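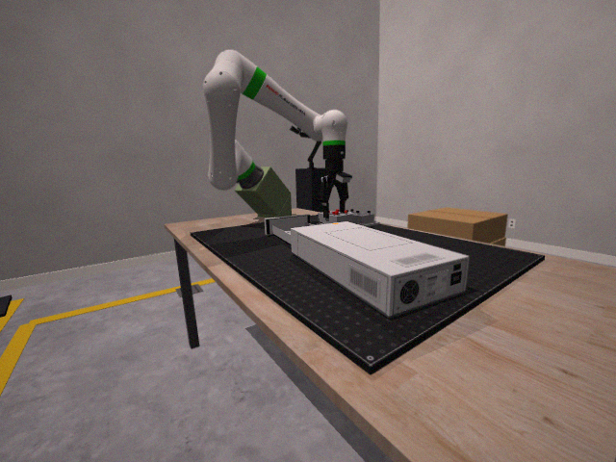 *Arm over the peg strip, with the white unit on the black breadboard. Computer rendering of the bench.*

**Bench arm: tips for set-up and care**

These notes are for the small arm cell at Treretti. Most of them will also help if you keep one arm on one table in your own workshop.

**Before you bolt anything**

- Wipe the breadboard with a dry brush first, then vacuum. One metal chip under the base of a unit is enough to make it rock.
- Put a bolt by hand into each hole you plan to use. If it does not turn freely for the first three turns, choose another hole and mark the bad one with tape.
- Write down the hole position of every fixture. I do it on squared paper, one square for one hole, and I keep the paper in the drawer under the Venano manual.

**Teaching the pick points**

Start with the gripper pointing straight down, a little above the pegs. Go down in small steps at the slowest speed. When the fingers are beside the peg, close them slowly and look from two sides. If the peg leans when they close, your point is off to one side. Open, correct a little, try again.

Teach the first peg and the last peg of the row, and let the program calculate the others. Check one in the middle by hand. If the middle one is wrong, the strip is not lying straight, and you should fix the strip and leave the program alone.

Save the program under a new name each time. Mine is now Cusow-452, and I was glad for the old ones in July, when I spoiled a good point by pressing the wrong key.

**Keeping it in good order**

- Clean the finger pads with a cloth and a little alcohol. Do not use oil near them.
- Check the finger screws every 4000 cycles. Lieven Visser found one half out at 2839, so after a change of fingers I check earlier.
- Keep cloths and papers away from the vents and the fan of any powered unit on the bench.
- Move the cables by hand through the full path before the first run of a new program – with the arm stopped, of course.

**If the arm begins to miss**

Look at the fixtures first, then the fingers, then the program. Push each fixture lightly with a thumb. A loose strip has cost me over 867 bad picks, and I was changing numbers in the program the whole time.

For spare pads we order from Liapis. Ask for the soft ones.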